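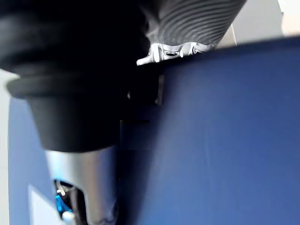 Fig. 1. Black housing with a raised collar, silver metal cylinder beneath.

Stumlow Evening School
Electronic Dance Music: Listening and Making
Handout 2 – The breakdown, and how to get out of it
Tutor: Beca Lloyd

Hello again, and thank you for all the lovely tracks you brought in last time (I'm still humming one of them, and I blame the back row). Tonight we're looking at the breakdown, the stretch where the kick drum drops away and everyone on the floor wonders what to do with their arms.

Our main listening is "Plirkard" by Macedo, from the Brerkness EP. The beat goes missing at bar 152 and comes back at bar 203, and I'd like you to follow it with a pencil in your hand. Mark where the hi-hats creep back in, and where the bass first hints at the tune – it's earlier than you'd think!

Words to know
Filter sweep: slowly opening or closing the brightness of a sound.
Riser: a noise or note that climbs towards the return of the beat.
Pick-up: the little fill just before the kick comes home.

For next time
Write a breakdown of 14 bars using one chord, one noise and whatever drums you like. Yes, it's an awkward length, and I chose it on purpose, so please don't tidy it up to 16. Bring it on a stick or play it from your phone, I really don't mind which. Headphones are in the cupboard by the door if you'd like to stay on until 9.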